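Voltitness Water Flosser: Three Months In

Last updated: March

My hygienist has been after me to floss for as long as I've had my own teeth to worry about. I'm good with a brush and terrible with string. I have a permanent retainer behind my lower front teeth and a bridge on the upper left, so regular floss means threaders, a mirror, and ten minutes of muttering. At my last cleaning she suggested I try a water flosser and I bought the Voltitness countertop model that same Friday, on my phone, in the parking lot.

I love this thing! I didn't expect to have feelings about it, but I do.

It comes with the base unit, a lift-off water tank, a handle on a coiled hose, and 5 tips: two standard ones, one with a little tuft of bristles for bridges and implants, one for braces, and a soft rubbery one for along the gumline. The tips click into the handle and pop out with a button. The tank holds enough for 60 seconds on the middle setting, and that gets me all the way around, top and bottom, inside and outside, if I don't dawdle. The first week I dawdled and ran dry every night somewhere around my right molars.
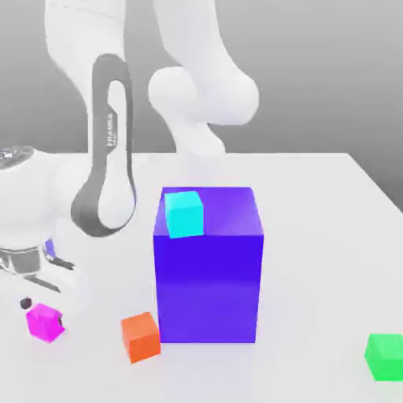
Start on the lowest setting. Please. I went straight to medium because I thought low would be for kids, and my gums were sore for two days and bled a bit more than I liked. Once I backed off and worked up over a couple of weeks, the soreness went away and so did most of the bleeding. (If yours keeps up, call your dentist, don't take it from me.) Lukewarm water also makes a big difference if you have any sensitivity. Cold water on an exposed root at six in the morning is a rotten way to wake up.

Technique takes a few tries. Lean way over the sink, put the tip in your mouth before you turn it on, and let your lips hang mostly closed so the water just falls out. You'll look ridiculous. The pause button on the handle is in the perfect place for your thumb, and it stops the stream right away, so you can stop and spit without painting the mirror. My old travel flosser, a cordless Nustton, had its only switch on the back and I sprayed myself nearly every time I used it.

Speaking of the Nustton, it's still in my suitcase and it's fine for trips. The tank is tiny and you have to refill it halfway through, and the pressure drops off when the battery gets low. Side by side at the same sink, the Voltitness feels steadier and gets under the bridge much better. I can feel the difference with my tongue afterward, that slick just-left-the-dentist feeling.

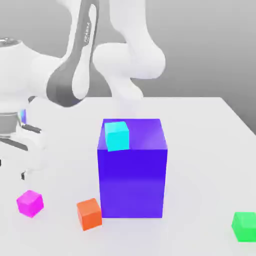

Now the gripes, and I do have a few. It's loud. My bathroom shares a wall with the bedroom and I've been asked, kindly, to do my evening round before the other person in the house goes to sleep. The hose is shorter than it should be, so if your outlet is far from the sink you'll be standing at a funny angle. And the tank has a lip on the inside that stays damp no matter what. I dump it, wipe the lip with a paper towel, and leave the tank upside down on a washcloth overnight. Once a week I run a tank of water with a splash of white vinegar through it, then a tank of plain. No gunk so far.

Replacement tips come only from Voltitness, as far as I can find. I bought a pack from another brand that claimed to fit and it wobbled in the handle, so I sent it back.

I still use string floss a couple of times a week between the back teeth where things are packed tight, and my hygienist told me to keep that up. But at my cleaning this month she spent far less time scraping behind the retainer, and she asked what I'd changed before I'd said a word. I was so pleased with myself I nearly sat up and hit the lamp.

The warranty card gives you 60 days to register, so do it when you open the box. I found mine under the tray with the spare tips.

Comments

gumline_gal: Same model here, and yes to the vinegar! Does your hose drip after you hang it up? Mine leaves a little puddle by the base.

Reply from the author: It did at first. I press pause, turn it off, then press the button once more over the sink and that seems to empty it.

twobridges: The tufted tip is the one I'd buy the machine for. Wish they sold it in singles.

Peg in the valley: Too loud for our apartment, sadly. Gave it to my sister and she's crazy about it.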